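Holzer on Shared Meals and the Company Day

Florian Holzer has managed the staff dining program at Tredeo for six years. In August he spoke with Fabian Bachmann of the Gullitia newsletter about the decision to end desk lunches and return to a single midday meal.

"The request came from the staff themselves," Mr. Holzer said. "We sent a survey to 1344 employees, and 509 of them wrote a comment about lunch. That is a large response to a question we had placed last."

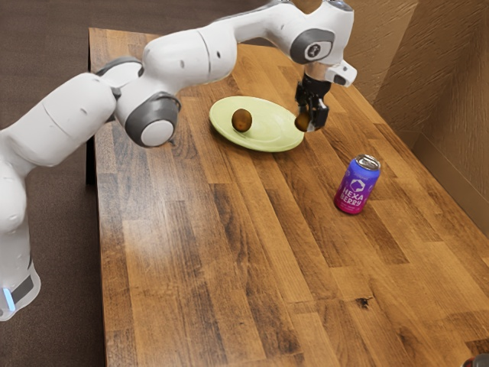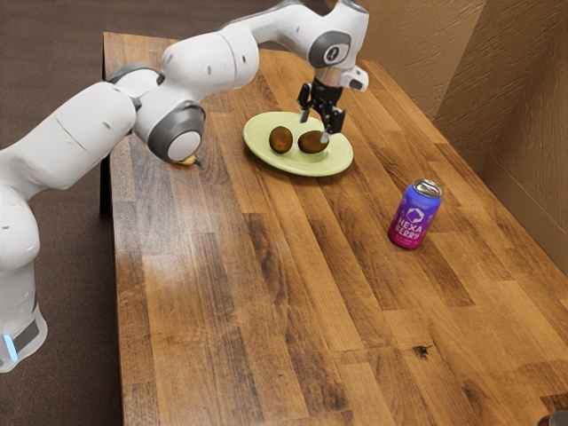 According to Mr. Holzer, most of the comments concerned time. Employees reported that they ate while reading mail and could not recall, by midafternoon, what they had eaten. The company now keeps 30 minutes free of meetings, beginning at noon, in every department.

Asked whether managers had resisted the change, he replied that several had. "There were calls with clients that had always taken place at noon. Those calls had to be moved, and two departments asked for more time. We gave it to them."

The menu has also been reduced. The former supplier offered a wide choice of hot dishes, many of which were returned to the kitchen. The new contract, held by Brusus, provides two hot dishes, soup, bread and fresh fruit. Mr. Holzer described the fruit as the least expensive part of the program and the one most often praised.

He was more cautious about the effect on daily work. "I am asked for proof that people do better in the afternoon. I do not have it. What I have is a room in which accounting sits with the warehouse – that did not happen before."

The program will be extended to the Ķēniņš office next, where the kitchen is smaller and meals will be served in two sittings. Mr. Holzer expects complaints about the second sitting and has asked that the order be reversed each month.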